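The Knot Collectors

The most patient employee at Zindden is a surgeon who hasn't operated on a person since July. Hywel Mathias sits with his forehead in a padded viewer, ties a stitch, cuts it, and ties it again. When he's finished, a screen asks him to rate himself. He is a harsh grader.

The company wants a machine that can close a wound by itself, and the machine, like any medical student, has to watch somebody do it first. Unlike a medical student, it wants to watch 2000 times. So far it has 461 examples, each one a full recording of the video and of every twitch of the surgeon's hands.

"The first week I tied beautifully," Mathias says. "Then they asked me to please be worse."

The request came from Mei Mbeki, who runs the learning side and keeps a drawer of granola bars for operators she has upset. Her early model, Pera, was raised on tidy work and went to pieces the moment a thread strayed. It would reach for where the suture ought to have been, close on air, and carry on with great confidence. Now leftover ends stay where they fall, and a fumbled grab gets its own label. There are 27 labels. Mathias has earned most of them.

Rami Azar, who does the labeling, can spend a morning arguing over the instant when a grasp begins. He and Mbeki settled on a rule in the fall and have been unsettling it ever since.

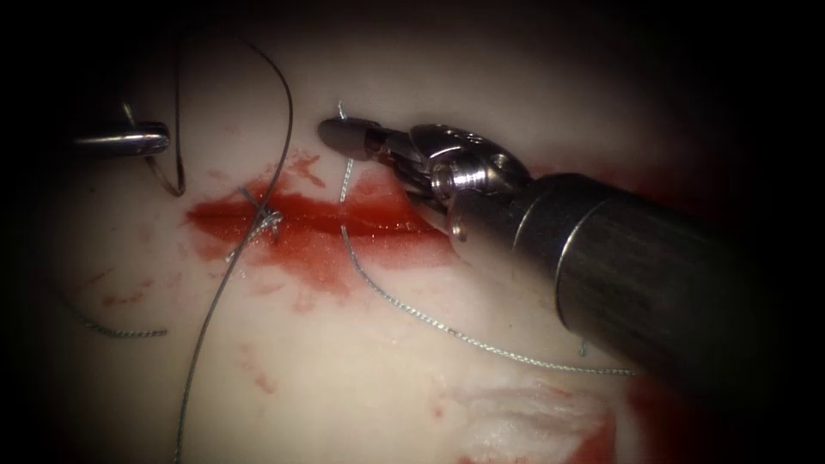 Two instruments over the incision, with a tied knot on the cut and suture strands crossing the tissue.

The new model is called Londa, and it's due for its first try at a complete stitch once the recordings reach the target. Mathias has offered to grade it on the same scale he uses for himself. Mbeki is thinking it over. In the meantime he has seven more to tie before lunch, two of them badly, by request.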